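Drolldale Swap Day Returns to Rillport Hall in May, With More Tables and a Repair Corner

DROLLDALE — The Drolldale Swap Day is coming back, and it is going to be the biggest one yet! On the first Saturday in May, Rillport Hall will open its doors at 9 a.m. for a full day of trading, browsing and giving things away. Admission is free, and no money changes hands at any table.

Last year around 600 people came through, many of them with a bag in each hand on the way in and two different bags on the way out. Cookbooks went quickly, and so did garden tools and children's rain boots. The jigsaw puzzle table had to be restocked before lunch, and we are still hearing from the family that took home a complete set of camping dishes (they have already been to the lake with them twice).

The way it works has stayed the same. Bring clean, usable things you no longer need, drop them at the sorting tables by the east door, and take whatever you like from the rest of the hall. There are no tokens and no points. If you have nothing to bring, come anyway.

Vitamins, medicines and food are the one group of things we can't put out on the tables, even when they are sealed. Please leave those at home.
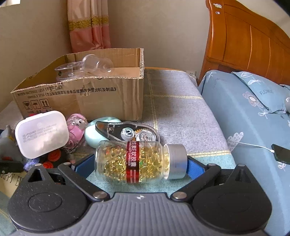
Olaniyan, writing to us after last year's event, asked for a clearer list of what can come in, and wondered if the small odds and ends could have a table of their own, as they kept getting lost under the sweaters. Both ideas were good ones, and both are happening. The list is now posted at the hall entrance and at the Drolldale library, and the odds and ends are moving to the stage.

We are especially happy about the stage. It gets the best light in the building, and it will hold the toys, figurines, buttons, key rings, board game pieces and all the other little things that are so much fun to dig through. If you are missing a piece from a game, bring the box along and have a look — you never know what came in that morning. 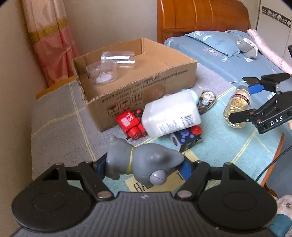 Gray figurine with a yellow band.

Also new this year is the Mallo Repair Corner, set up in the side room next to the kitchen. Mallo, the Drolldale sewing and mending club, will have needles, thread, patches and glue ready from 10 a.m. until 2 p.m. Bring a coat with a torn lining or a backpack with a stuck zipper, and somebody will sit down with you and show you how to fix it. The corner has room for 100 repairs over the day, handled in the order people arrive.

Coffee and lemonade will be served in the lobby. Parking is free behind the hall, and the bike racks out front have been moved closer to the ramp so the sidewalk stays clear.

Drop-off opens Friday at 4 p.m. for anyone who would like to beat the Saturday line. Large furniture can't be accepted, but there will be a notice board for it by the coat rack, so bring a photo and your phone number. Anything left when the doors close at 3 p.m. will go to the Rillport thrift store.

Contact: Drolldale Swap Day, front desk, Rillport Hall, Drolldale. The desk is open weekday mornings.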